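Wrapping a hand-tied bunch: notes on paper, stems and the binding point

Posted in April. Filed under: flowers, paper, bench notes

I have been going through the wrapping part of the flower bench more carefully than it probably deserves. The arranging side is well covered elsewhere. The paper side is mostly left to habit, and habit is hard to write down, so these are the settings I have arrived at, with corrections from people who read the first draft.

Start with the sheet. I use a square, laid as a diamond, one corner pointing away from me and one towards me. A square laid flat to the bench gives a tube with a straight top edge, and the tube wants to unroll. Laid as a diamond it gives a cone, the far corner stands up behind the blooms as a collar, and the near corner can be folded up over the stem ends before the sides come in. Rectangular offcuts can be made to work, but the collar ends up to one side.

The flowers go down with the heads towards the far corner and the stems running to the near one. If the heads sit too low, the paper swallows them. If they sit too high, there is no collar, and the bunch looks as though it is trying to climb out. I set the lowest bloom level with the two side corners and adjust from there.
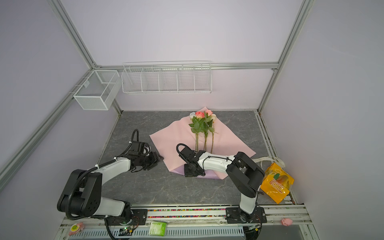 Clémence Lacroix objects to this: in her view the side corners are a poor reference, as they move as soon as the first fold is made, and the stem ends are the only thing worth measuring from. She leaves 4 cm of bare paper below the longest stem and lets the heads fall where they fall.

I tried her method on a batch with stems cut to one length and it is more repeatable than mine. On mixed lengths it is worse. I have kept the side corners for mixed bunches and moved to her margin for everything else.

Next, the folds. The order I use is:

Near corner up, over the stem ends, creased lightly.
Left side across, pulled snug at the stems and left loose at the blooms.
Right side over the left, same tension.
One hand round the waist, tie with the other.

Tension is where most of the faults come in. The paper needs to be tight at the narrow end of the cone and slack at the wide end, and pulling on the side corner tightens both. Pull from a point a hand's width below the corner and the narrow end closes first. The second side should follow the first without shifting it. If the first side creeps back, the cone opens at the bottom and the whole thing slides down through the tie.
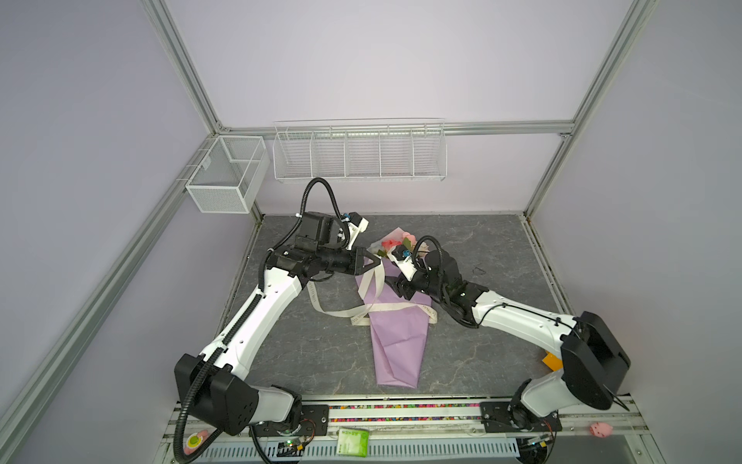

Géza Magyar wrote in to ask why I tie at all. A strip of tape on the inside of the second flap holds the cone shut, he says, and the ribbon can then go on at leisure as decoration without having to carry any load.

Fair question. Tape is quicker. It also tears the face off soft paper when the bunch is opened, and it does not tolerate damp, so for cut stems that have been standing in a bucket I would still tie. For artificial stems, or anything going straight into a display, tape is fine and I have stopped arguing about it. I use two short pieces and not one long one, as a long strip puckers when the cone is gripped.

On paper weight: the pink I have been using came from Gekura, in a pack of 15 sheets. It takes a crease well, which cuts both ways. A deliberate fold stays where it is put, and so does an accidental one. Sheets that have been opened out and used again carry a faint map of every earlier attempt. For practice this does no harm and can even help, as the old creases show where the last cone went wrong. For anything being given away I start with a new sheet.

The lilac is from Espinoza and has more spring in it. It makes a longer, cleaner cone but needs a firmer hand on the second fold. I would not start a beginner on it.

Before any of this, the flowers should be out of the way while the sheet is squared up. I used to lay the paper underneath a bunch I was already holding, one-handed, and then wonder why it was crooked. Put the bunch down beside the work, set the sheet, smooth it from the middle outwards, then bring the flowers over in one lift. 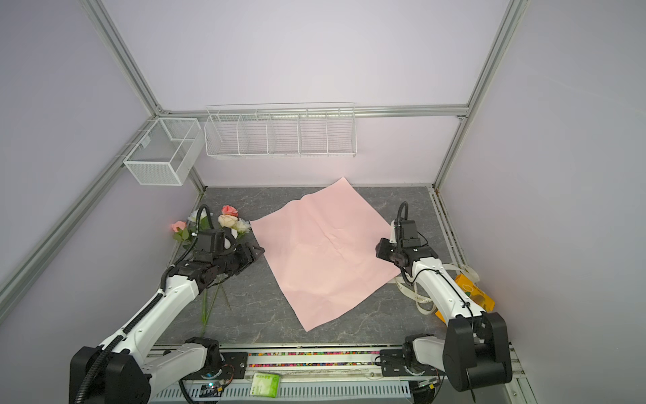
Bring them over by the stems or by the heads? Aarti Kushwaha reckons the stems, always, gripped just under the lowest leaf. Lifting from higher up bends the necks, and on artificial roses it can work the head loose from its peg over time.

Agreed, and added to the notes. The grip under the lowest leaf is also where the binding point ought to be, so there is some sense in holding the bunch there from the start and not letting go until it is tied.

The binding point itself gets its own paragraph. When stems are laid in one after another at a slight angle, all leaning the same way, they cross at a single place and fan out above and below it. That crossing is the waist of the bunch.
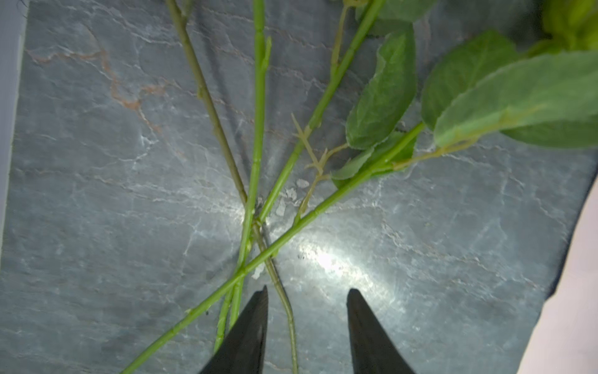
With four stems or so the crossing is easy to find and easy to keep. Past that it drifts, usually downwards, and stems start going in on both sides of it. The cure is dull: turn the bunch a little after each stem, add the next from the same side, and check the crossing before going on. A stem laid in against the lean will not settle. Take it out and start it again, as pushing it only moves its neighbours.

Side shoots and small buds below the crossing should come off. They stop the stems lying close together and they hold the paper away from the tie. Leaves above the crossing can stay, within reason. They fill the gap between the blooms and the wide end of the cone, and they stop the heads knocking together.

Still to do: a longer sheet, for stems over the present limit, and a proper comparison of raffia against flat ribbon on the Espinoza paper. Raffia grips better but bites into the fold. Yolanda Alvarado has promised me a reel of waxed twine from the shop in Madonham, and I will add the results under this post once I have worked through it.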